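Suplementos para la memoria: «Enséñeme el ensayo y luego hablamos del precio»

Conversación con un farmacéutico de barrio sobre las cápsulas que prometen recordar mejor
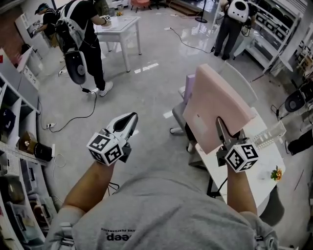
Lo que vende el mostrador

La farmacia abre a las nueve y a esa hora ya hay quien pregunta por Flullell, el complemento de hierbas que se anuncia en la radio local desde diciembre. El farmacéutico, que prefiere no dar su nombre porque vive de vender también estas cosas, saca la caja y la deja sobre el mostrador. Lleva veinte años detrás de él y no disimula el cansancio.

«Me dicen que es natural. El tabaco también», comenta. «Yo pregunto cuánto extracto lleva cada cápsula y quién lo ha medido. En la caja pone 200 miligramos de una mezcla y no aclara cuánto hay de cada planta. Con eso no puedo aconsejar a nadie».

Le recuerdo que el fabricante, Moser, habla de un estudio propio. Se ríe. «Lo pedí por correo y me mandaron un folleto. Participaron 20 personas, no hubo grupo de comparación y les preguntaron si se notaban más despejadas. Pagas, te tomas algo cada mañana, te preguntan con amabilidad... Yo también me notaría despejado».

El caso del pueblo longevo

Más reparos le pone a Brikier, una infusión que se apoya en la fama de Ovden, donde según la publicidad los mayores de 80 años conservan una memoria de muchacho. ¿Y si fuera cierto?

«Puede que lo sea. ¿Y por qué va a ser la infusión? Esa gente camina, come legumbres, habla con los vecinos todo el día. Además, ¿quién les ha hecho las pruebas? En muchos pueblos a la demencia se le llamaba chochear y no la apuntaba ningún médico». Se queda un momento callado y añade que a su propia abuela nunca la diagnosticaron. «En casa decíamos que estaba en sus cosas».

Tampoco le convence el argumento de que, si no ayuda, al menos no perjudica. Hay plantas que interfieren con los anticoagulantes, insiste, y casi ningún cliente menciona el suplemento en la consulta. «Toman dos medicamentos para la tensión, le suman esto y al médico no le cuentan nada».

Entonces, ¿qué recomienda?

«Que se miren el oído, la tensión y el azúcar. Que revisen las pastillas para dormir con quien se las recetó. Y si los olvidos preocupan a la familia, que pidan cita en lugar de comprar una caja».

¿Por qué sigue vendiendo Flullell? Tarda en contestar. «Porque si no la compran aquí, la compran en internet, y al menos aquí les pregunto qué más toman. Ya sé que es una excusa cómoda».

Vuelve a poner la caja en la estantería, junto a los caramelos de miel, y atiende a la siguiente clienta, que viene a por un jarabe.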